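Yensuk Boards > Home and Garden > Cleaning and Stains
Thread: Sunscreen plus hard hat equals yellow. Help?

ridgepole_ron
November 12, 2024
I spend my working life under a white hard hat, and since August the sweatband side has been picking up a yellow tint that I'm told is sunscreen. Dish soap gets the dirt and leaves the yellow. The shell itself cleans up fine, it's the brim and the ribs on top of it that hold the grime. My wife wants it out of the kitchen either way. What do you all use? 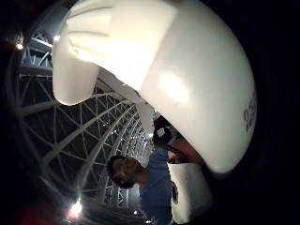

White shell, brim side. The ridges are the part I hate.

mopbucket
Baking soda paste and an old toothbrush. Leave it 20 minutes, rinse, repeat until you lose interest.

Huton_fan_club
Acetone. Takes it right off.

plumbline
Takes the hat right off too, in a sense. Please don't put acetone on a plastic shell your skull is counting on. Solvents can weaken it and you won't see a thing until a wrench comes down. Same goes for paint thinner, gasoline and whatever else is on the shelf over your workbench.

Huton_fan_club
I've done it for years and I'm fine.

plumbline
Has anything hit you on the head in those years?

Huton_fan_club
No.

plumbline
Then we've learned nothing.

Eilidh Tennant
Moderator here, in my capacity as a person with a bathroom. Mild soap, warm water, soft cloth, and then read the sheet that came with the hat before trying anything stronger. If the yellow is all over the shell and doesn't budge, it could be sun damage and no cleaner on earth is going to fix that. Check the date molded inside.

ridgepole_ron
I've thrown away the sheet, naturally. Date says I have a while yet. And it's only yellow where my forehead goes, so I'm blaming the sunscreen.

mopbucket
Swap the sweatband. They cost next to nothing and you will never get that one clean. I tried once. We don't speak of it.

gutter_gail
I keep a spray bottle of Grirow on the table, cut 2 to 1 with water, and it gets used on everything including my nephew's shoes. Tablecloth has survived so far. He's no help with the cleaning, he'd sooner sit there and fiddle.

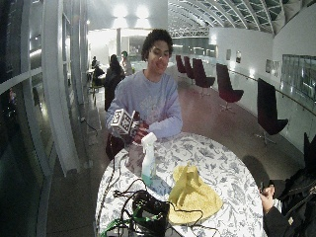 RE: Sunscreen plus hard hat equals yellow. Help?

plumbline
Nice tablecloth. Is Grirow all right on plastics, though? I used it on a cooler lid and it went tacky.

gutter_gail
Did you cut it?

plumbline
I did not cut it.

gutter_gail
Well then.

Huton_fan_club
So his cleaner can ruin plastic but mine's the dangerous one.

plumbline
A cooler lid isn't a hard hat. Also it's her cleaner.

caulkwalker
Reply 1319 of my career on this board and I'm spending it on sweat stains. Ron, the trouble is oily sunscreen. I moved to the Pornatent stick, which goes on like candle wax and makes you look embalmed, but my band has stayed white. My crew has opinions about my face. They had those before.

mopbucket
The name alone kept me from searching for it at work.

ridgepole_ron
OK, did the soap, then the baking soda paste on the brim with a toothbrush (mine, sorry to me). Ribs are a lot better. New sweatband ordered. The hat has moved to the garage, which I'm told was the point all along.

Huton_fan_club
Acetone would have been faster.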